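2 min read

Contract-to-hire at Hornon, worth it?

delali_m: Recruiter is offering me 6 months on contract at Hornon, "then permanent". Anyone seen the second part happen?

palacios_ev: I did 14 months at Flamus on the same promise. Still waiting.

XRosales: Bit harsh. Mine converted in December, no fuss.

palacios_ev: Was it in writing? A recruiter's word is worth nothing.

XRosales: It was, with 30 days' notice either way.
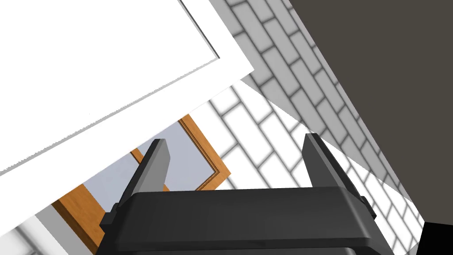 delali_m: Mine only says "may be considered".

palacios_ev: Then it's a temp job. Price it like one.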